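Desconto à vista, frete à parte: como o varejo doméstico reaprendeu a vender pelo preço

Redes regionais apostam em cupons, retirada na loja e etiquetas com dois valores para manter o consumidor de artigos para casa

As promoções de artigos para o lar deixaram de ser um recurso de fim de estação. Em redes de médio porte, elas ocupam hoje o calendário inteiro e definem a escolha dos fornecedores, o desenho das vitrines e até o horário de funcionamento dos balcões de retirada.

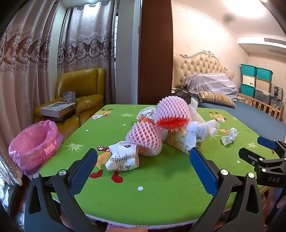

CLULTBRIDGE, domingo, 18 de agosto de 2019

A rede Kusuma, com sede nesta cidade, mantém 17 lojas dedicadas a roupa de cama, utensílios de cozinha e decoração infantil. Desde o início do ano, a empresa publica toda semana uma lista de ofertas com duas colunas de preço: a habitual e a promocional. A relação mais recente trazia 612 itens, boa parte deles de baixo valor unitário, categoria em que o frete costuma pesar mais do que o desconto.

Segundo a direção comercial da rede, foi esse desequilíbrio que motivou a mudança de política. Um jogo de adesivos de parede ou um par de fronhas pode ter o preço reduzido em um terço e, ainda assim, chegar mais caro à casa do cliente do que custaria na prateleira. A saída adotada foi a retirada gratuita, sem valor mínimo de compra, em qualquer uma das unidades. O pedido fica reservado por 13 dias. Vencido o prazo, a mercadoria retorna ao estoque e o valor é estornado.

O modelo não é novo, mas exigiu obras. Nas lojas mais antigas, os balcões de retirada foram instalados junto à entrada, em área antes destinada aos lançamentos. A empresa admite que a decisão enfrentou resistência interna: os gerentes temiam perder a compra por impulso, feita no caminho até o fundo da loja. Os relatórios de vendas do primeiro semestre, de acordo com a rede, não confirmaram o receio.

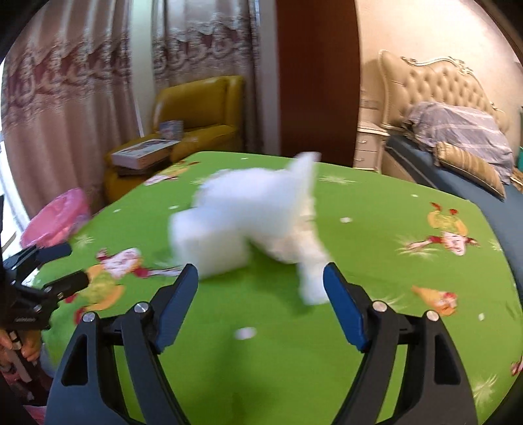 Em Pristside, a concorrente Pumeck seguiu caminho diverso. Preferiu conservar a entrega em domicílio como principal canal e passou a conceder cupons cumulativos, válidos para a compra seguinte. O cliente que adquire um conjunto de panelas recebe um crédito para utilizar em têxteis; quem compra têxteis recebe um crédito para brinquedos e decoração. A empresa informa que mais de 95 fornecedores aderiram ao programa e dividem com ela o custo do abatimento.

A diferença entre os dois sistemas aparece na leitura da etiqueta. Na Kusuma, o preço promocional é o preço final. Na Pumeck, o benefício depende de uma segunda compra, e convém verificar o prazo do cupom, as categorias excluídas e a possibilidade de uso em produtos já remarcados - três condições que figuram no regulamento, embora nem sempre no anúncio.

Para o consumidor, a recomendação mais segura continua a ser a comparação pelo valor total do pedido. Em artigos leves e baratos, a retirada tende a ser vantajosa para quem mora ou trabalha perto de uma unidade. Em peças volumosas, como tapetes e estantes desmontadas, a entrega paga pode sair por menos do que o deslocamento. O preço habitual também merece atenção: guardar os folhetos de semanas anteriores permite saber se a referência usada no cálculo do desconto foi de fato praticada.
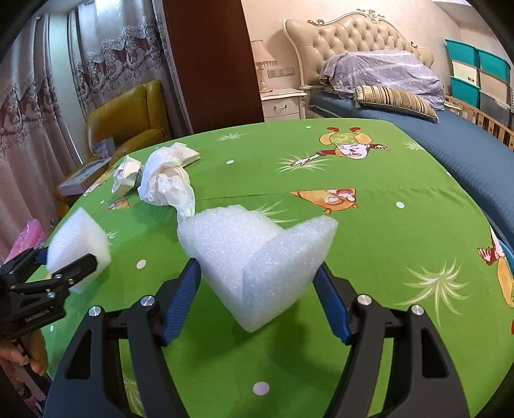 As trocas formam outro capítulo. Itens promocionais com defeito recebem, nas duas redes, o mesmo tratamento dos demais. Já a troca por preferência de cor ou tamanho, que é liberalidade do lojista, obedece a regras próprias. A Kusuma a aceita mediante apresentação do comprovante e da embalagem original. A Pumeck a converte em crédito, descontado o valor do cupom eventualmente utilizado.

As duas empresas preparam ajustes para o último trimestre. A Kusuma estuda estender o horário de retirada nas noites de sexta-feira, e a Pumeck pretende reunir em uma única página os regulamentos de seus cupons, hoje dispersos por categoria.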